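Setting Up a Short-Scale Bass for Tapewound Strings

22 October 2024

I have had the Skutstead short-scale on the bench for most of the month. It came with bright roundwounds and I wanted it to sound like something from a dance band. Tapewounds are the usual answer. What follows is my record of the setup, mostly so I can repeat it on the second bass.
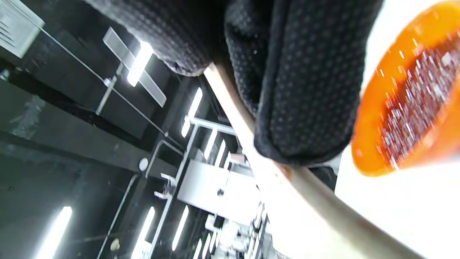
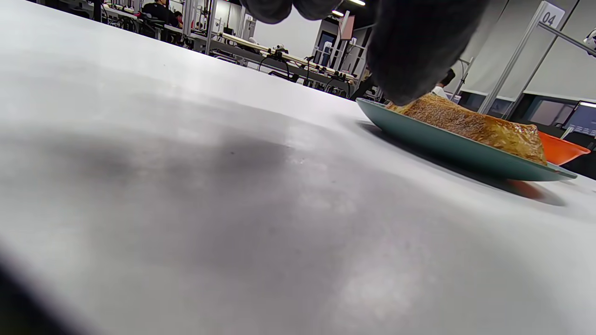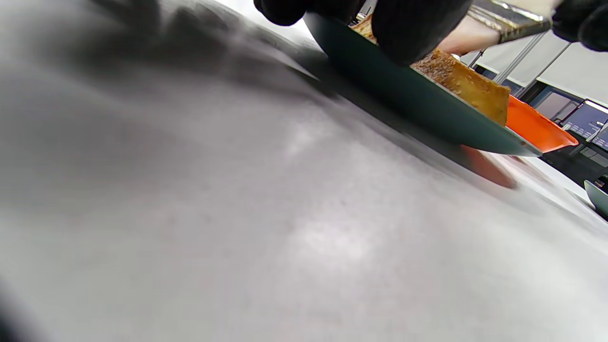 Gloves, three views, the last two at a table.

Start with the string length. A short-scale bass needs short-scale strings, and the number on the packet refers to the winding length from ball end to the start of the taper. Measure from the bridge anchor to the nut on your own instrument before you order. On the Skutstead the strings load through the body, which adds enough length that one brand's short set put the taper right on top of the nut on the E string. I sent that set back and bought the Cero medium-short set, which cleared it.

Next, the nut. Tapewounds are thick. The E in this set would not seat in the factory slot and sat high, so the open string was fine and the first fret was sharp. I opened the slots with a nut file, a few strokes at a time, tuning to pitch and checking after each pass. File at a slight downward angle toward the headstock. If the slot is flat or tips the wrong way the string buzzes at the nut and sounds like a bad sitar. The G needed nothing. The D needed very little. The E took most of an evening.

I do not cut to final depth in the same session. Leave the bass strung overnight and check it again, as the neck will have moved.

Neck relief. Tension on this set is lower than on the rounds that came off, so the neck straightened and then went slightly back. I loosened the truss rod a quarter turn, waited, and did the same again the next day. Hold the E string down at the first fret and at the last, and look at the gap in the middle. I like a visible gap, though not a large one. Low-tension strings move in a wider arc and need more room than people expect. Gun-woo Ji, who plays upright and thinks all of this is fussing, sets his electric by ear and gets to the same place faster than I do.

Action at the bridge comes after relief, never before. I raised the E and A saddles by half a turn each and left the other 2 alone. Then intonation. The saddles on this bridge have little travel, and the E saddle is now all the way back with the spring removed. It is still a hair sharp at the twelfth fret. I can live with that. I play below the seventh fret nearly all the time and so does anyone else likely to borrow it.

Pickup height caught me out. Tapewounds have a nylon outer layer, so the metal core is farther from the magnets than it looks. The output dropped, most of all on the G. I raised the treble side until the strings were even, then lowered the whole pickup slightly when the A started to growl on hard notes. Check this with the strings fretted at the top of the neck, where they are closest.

On the amp side I changed very little. The treble came down a small amount and the low mids went up. I ran it through the Rernola preamp with the compressor off, and later with it on at a 2 to 1 ratio. I could hear the difference at home but not in rehearsal. There is a hump in the sound at the low end of the neck, and a cut at 1000 Hz makes it worse, so leave that band flat.

Soon-im Ma asked whether flatwounds would have done the same job for less money. They are close. Flats have more thump and a harder edge under a pick, and most sets pull more on the neck. The tapes are softer on the fingers and slide without noise. For slow tunes with long notes I prefer the tapes. For anything with a pick I would go with flats and save the nut work.

One warning about the nut. Once the slots are opened up, a thin roundwound set will rattle sideways in them. Keep the old nut if you can remove it in one piece, or buy a blank first. I bought the blank after, and it is still in the drawer.

Strings settle over the first couple of weeks. I retuned constantly for six days and then hardly at all. I will check the relief again in December when the heating has been on for a while, and the second bass can wait until then.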